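# Folding a big tablecloth, a thread

Starting with the green one, the biggest I have. It's on the table now and it is wrinkled.
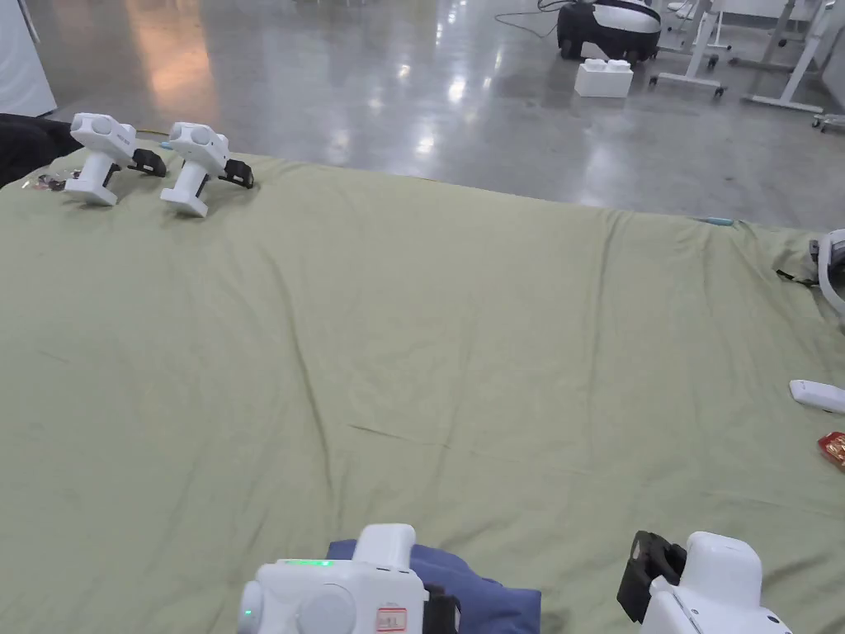
## 1/

I've been working through a backlog of table linen for the hall at Marinescu. Tablecloths, runners, napkins, some odds and ends of cloth. People asked how I fold the large ones by myself, so I'm writing it down as I go. Short posts, no video.

## 2/

The sage green is the one I use as a base. It stays on the table and the smaller pieces get folded on top of it. A cloth on a cloth doesn't slide. A cloth on a bare tabletop does, every time you pull a corner.

## 3/

Look at the long creases running across the middle. Those are diagonal, and diagonal creases are the worst ones to get out. Straight creases along a fold line look fine on a laid table. Diagonal ones look like you slept in it.

## 4/

My guess is that diagonals come from stuffing. You grab a cloth by the middle, push it in a bag, and it twists. I did this for years. Fold it badly if you have to, but fold it.

## 5/

To flatten without an iron: stand at one long side, put both palms down in the middle and push outward to the ends. Then go to the other side and do the same. Don't pull the corners first. Pulling corners stretches the bias and you get ripples along the hem that weren't there before.

## 6/

If that doesn't do it, a spray bottle with plain water, a light mist, and leave it for 50 minutes. I set a timer. Then palms again. It won't be crisp but it will be flat enough to fold.

## 7/

There's a small blue tag on the far right border of the green one. I use tags to find my way around a cloth. Pick one edge as home, note where the tag is, and begin every fold from there. On a square cloth you lose track of which way you're going after the second fold.

## 8/

Someone asked if I cut tags off. No. Leave them on until you've learned the wash instructions, and then leave them on anyway for the reason in 7.

## 9/

The dark blue one at the front is already folded. I do dark colors on their own day if there are a lot of them. With a mixed pile I do darks first, then wipe my hands, then lights. Lint travels from dark to light and it shows.

## 10/

The actual fold, for anything wider than your arms:

1. Lay it flat, right side down.
2. Bring the far long edge to the near long edge. Walk it over, don't flick it.
3. Smooth from the fold toward you.
4. Do that once more in the same direction. You now have a long strip.
5. Fold the strip in half end to end.
6. Fold in half again, or in thirds if your shelf is shallow.

## 11/

Step 2 is the one people rush. On a big cloth I go to the far corner, carry it across, drop it, go to the other far corner, carry that. It's slower than flicking and you only do it once.

## 12/

Thirds or halves at the end depends on the shelf. Mine at home takes thirds. The cupboard at Marinescu takes halves with a little to spare. Measure the shelf before you fold 17 tablecloths the wrong width. I am speaking from May of this year.

## 13/

Ruaridh Ritchie replied to ask about rolling. Rolling is good for runners and for anything with embroidery. For a cloth this size you need a tube, and the tube has to be as long as the folded width, and then you have to store a tube. I roll runners and fold everything else.

## 14/

Clear the wrappers before you start. I have a clear plastic one sitting near the left corner that I should have picked up. They get folded in. You find them months later when you shake the cloth out in front of people.

## 15/

Same goes for packets. The red and gold packet on the right edge needs to move before anything gets folded over it. That sort of thing goes on a chair or a windowsill when I'm working with linen. That's the rule and I don't always follow it.

## 16/

And small things in general. A remote or a pen or a phone will disappear under a fold and you'll press down on it with your palm. I keep an old biscuit tin for loose stuff. Whatever is on the cloth goes in the tin, whatever is in the tin goes home with me.

## 17/

Floor. A polished concrete floor is easy to sweep, so sweep it. When you carry a far corner across a table, the hem drops lower than you think. I sweep in a strip on all four sides before I open the first cloth.

## 18/

Concrete is also hard on the feet. If you've got a long session, stand on a mat or an old bath towel folded in four. I wear thick socks in loose shoes and take a break after each stack.

## 19/

Light matters more than I expected. Overhead lights flatten everything out and you miss stains. Before I fold anything I lift one edge and look along it from the side. Wax and grease show up that way. So do small holes.

## 20/

If you find a stain, don't fold it in to deal with later. Separate pile. I pin a scrap of paper next to the spot with what I think it is. "Wax" or "wine" or a question mark. Most of mine are question marks.

## 21/

Güven Gündoğdu asked what I use for labels on the finished stacks. Plain card tucked in the outer fold with a few inches sticking out. Color, shape, long side in inches. Sticky labels leave a mark on cotton and I had to wash a whole shelf once to get the gum off.

## 22/

For the record, I tried the Prusden folding board last winter. It's fine for napkins and pillowcases. It's too small for tablecloths and it took me longer to line the cloth up than to fold it by hand. I gave it to my sister and she likes it for shirts.

## 23/

Stacking: heaviest at the bottom, folded edge facing out. Folded edge out means you can pull one without dragging the next one open. I keep stacks low, up to 800 pages of paper high if you want a picture of it, meaning the height of a thick phone book. Past that the bottom cloth gets pressed lines that won't shake out.

## 24/

The base cloth goes last. By then it has been leaned on and dragged around all day, so I shake it out, lay it back down the right way, palms from the middle, and fold it like the others. On a day when it's still badly creased I hang it over a rail overnight and fold it in the morning.

## 25/

A couple of people wanted to know if it's worth ironing before storage. I don't. It will pick up fold lines on the shelf no matter what. Iron it on the day, on the table if the table can take the heat, with a blanket underneath.

## 26/

Also no starch before storage. It cracks along the fold, and I've been told it brings silverfish. I can't prove the second part. The first part I've seen on a white damask that used to be nice.

## 27/

Next thread will be napkins, which are quick, and fitted table covers, which are not. If you've got a way to fold a round cloth so that it sits square on a shelf, please post it below. Mine come out as a sort of wedge and they slide off the stack.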